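Informe final de proyecto: pérdida de agarre en una pinza de mano durante el plegado de ropa
Asignatura de Proyectos de Automatización
Grupo 4
30 de marzo de 2025

1. Antecedentes

El proyecto Baltari empezó como un trabajo de plegado de prendas con pinza de dos dedos. El objetivo inicial era grabar demostraciones en camas y mesas para que más adelante un brazo repitiera los movimientos. A mitad del trabajo apareció un fallo que nos obligó a cambiar el plan: la pinza soltaba la prenda sin que el operador hubiera aflojado el gatillo. El resto del informe trata de ese fallo.

Trabajamos con el procedimiento de registro Riquelme, que ya usaban grupos de cursos anteriores. Cada intento se guarda en un archivo con la apertura de los dedos, la posición de la herramienta y una nota escrita por el operador al terminar.

2. Descripción del fallo

En la primera serie hicimos 186 intentos. En 15 de ellos la prenda se soltó en algún momento entre el cierre y el final del movimiento. Al principio lo anotamos como error del operador y seguimos. Fue una mala decisión, porque perdimos varios días con datos que luego no pudimos clasificar bien.

Al revisar las notas vimos que casi todas las caídas eran con tejidos gruesos: forro polar, una manta pequeña y una toalla doblada en dos. Con camisetas y fundas de almohada el fallo era raro. También vimos que la apertura registrada aumentaba un poco antes de la caída – no de golpe, sino poco a poco – y que el gatillo seguía apretado hasta el final.

No hubo daños ni lesiones. Sí hubo un susto: en una de las pruebas el operador metió los dedos de la otra mano entre las barras de la pinza para recolocar la tela, y el mecanismo se cerró al recuperar el recorrido. Desde entonces está prohibido tocar la tela entre los dedos con el gatillo apretado, y la norma figura en la hoja de uso del laboratorio.

3. Causas estudiadas

Primera hipótesis: almohadillas gastadas. Las cambiamos por unas nuevas y repetimos las pruebas con polar. El fallo siguió apareciendo, así que la descartamos como causa principal. Las almohadillas viejas estaban brillantes en el centro y de todos modos no se volvieron a montar.

Segunda hipótesis: error de lectura en el sensor de apertura. Medimos la separación con un calibre en varios puntos del recorrido. La lectura coincidía con el calibre, de modo que los dedos se abrían de verdad.

Tercera hipótesis: holgura en la transmisión. Desmontamos la empuñadura y encontramos flojo el tornillo prisionero que une el eje del gatillo con la palanca interior. Con telas finas la fuerza de reacción es pequeña y el tornillo aguanta. Con telas gruesas el tejido comprimido empuja hacia fuera y el eje gira dentro de la palanca. El eje tenía una marca circular de roce que encaja con esta explicación.

El tornillo venía sin fijador de roscas. Preguntamos al taller Grutgate, que había montado la empuñadura, y nos confirmaron que en ese montaje no se había aplicado.

4. Reparación y pruebas

Limpiamos el eje, limamos una cara plana para el asiento del tornillo y montamos uno nuevo con fijador. Dejamos curar la pieza una noche. Después preparamos una segunda serie de 100 intentos, todos con tejido grueso, sobre una cama hecha y con la misma postura del operador. El forro polar se coge enrollado, que es como más fuerza hace contra los dedos.

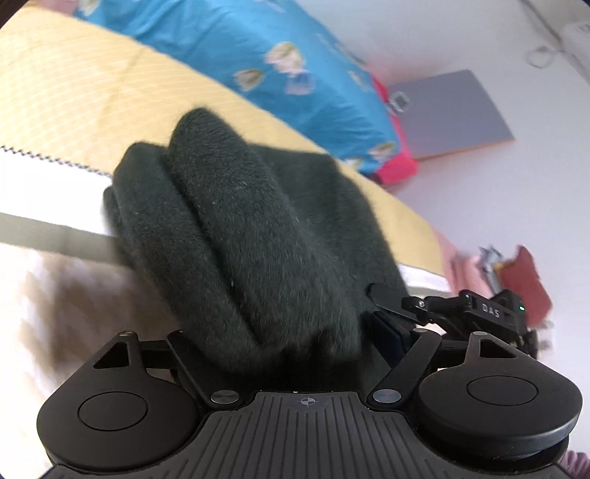 ¿Por qué no se detectó el tornillo flojo antes de empezar la primera serie?

La comprobación inicial se hacía cerrando la pinza en vacío, y sin carga el eje no gira dentro de la palanca.

En la segunda serie no hubo ninguna caída con el gatillo apretado. Se soltaron 4 prendas por un cierre incompleto al coger, y en los registros se ve bien la diferencia: la apertura no cambia durante el movimiento y la tela se escurre desde el principio. Esos intentos los hemos dejado en los datos con su etiqueta.

5. Cambios en el procedimiento

La comprobación inicial se hace ahora con una toalla doblada entre los dedos y el gatillo apretado durante quince segundos. Si la apertura registrada crece, la herramienta se aparta y no se graba. El tornillo lleva una raya de pintura que cruza hasta la palanca, y se mira al empezar y al acabar cada sesión.

De la primera serie hemos retirado todos los intentos con tela gruesa, también los que salieron bien, porque no sabemos cuánto había cedido el eje en cada uno.

6. Trabajo pendiente

Falta repetir la prueba con la segunda empuñadura, guardada en el aula Follthorpe, que se montó en el mismo lote. Está etiquetada como fuera de servicio. La revisión queda prevista para mayo, junto con la entrega de los datos limpios al grupo que continúe el proyecto.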